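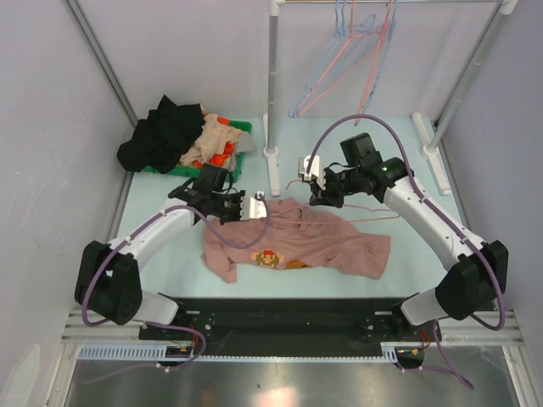 Folding T-shirts with a print on the front

I've got a soft spot for a silly T-shirt. The dusty pink one with the little pixel plumber on it (red, yellow and brown blocks, very much my childhood) gets worn in this house until it can practically walk to the machine. The trouble with printed tops is that they look dreadful if you shove them in a drawer any old how, and I shoved things in drawers any old how for years!

So these days I do my folding straight from the basket. Mine's a green plastic one and it lives at the top left corner of whatever I'm working on, where I can reach it without leaning over the thing I'm folding. Dark tops go in a heap over the side until I'm ready for them. They pick up every bit of fluff going, and I like to wipe the table down before they have their turn.

Lay the shirt out with the neckline away from you and pull both sleeves out sideways. Don't fuss over getting it perfect, a few soft creases will smooth out under your hands. Start in the middle of the chest and stroke outwards, then do the sleeves last. If there's a thick print, go round it and leave the print itself alone, particularly if it's an old one that's started to crack. I once rubbed a lovely sunflower clean off a nightie that way and I'm still cross about it.
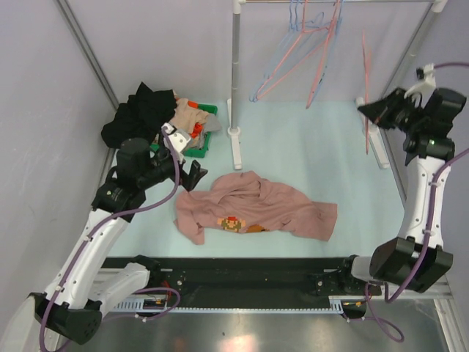

If it's come out of the basket in a proper knot, with the neck and the sleeves folded in on themselves, find the two shoulder seams first. Hold one in each hand, give the whole thing a good shake and let it drop back down flat. I used to start at the hem and I'd end up with a twisted shirt every single time. Shoulders first, always.

Then fold one side in towards the middle, lay the sleeve back on itself, and do the same on the other side. Bring the hem up to just under the neck and fold once more. I like the print facing up so I can see which shirt I've got, although my sister-in-law folds hers print inwards and says it lasts longer. She may well be right.

A word about drawers. Mine are the Humis ones, 70 cm wide, and they take two rows of shirts stood on end with a bit of wriggle room for socks down the side. I emptied the lot in January and filled two big bags for the charity shop, and it's been so much easier to shut them since (they used to need a knee).

Heavier knits want treating differently, especially anything with a ribbed band or a drawstring.
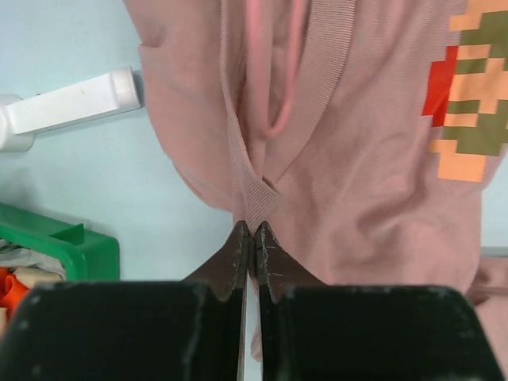
Never pick up a knit by one pinch of fabric and leave it dangling, all the weight goes on that one spot and you can end up with a funny little peak that won't lie down. Get a whole forearm underneath and carry it to the table like a sleeping cat. Pull the drawstring level, tie it in a loose bow and tuck the bow inside before you fold. Ribbing I just pat back together with flat hands, no tugging.

And if you've lost one end of the cord down its channel, a big safety pin through the tip and ten minutes in front of the telly will bring it back round.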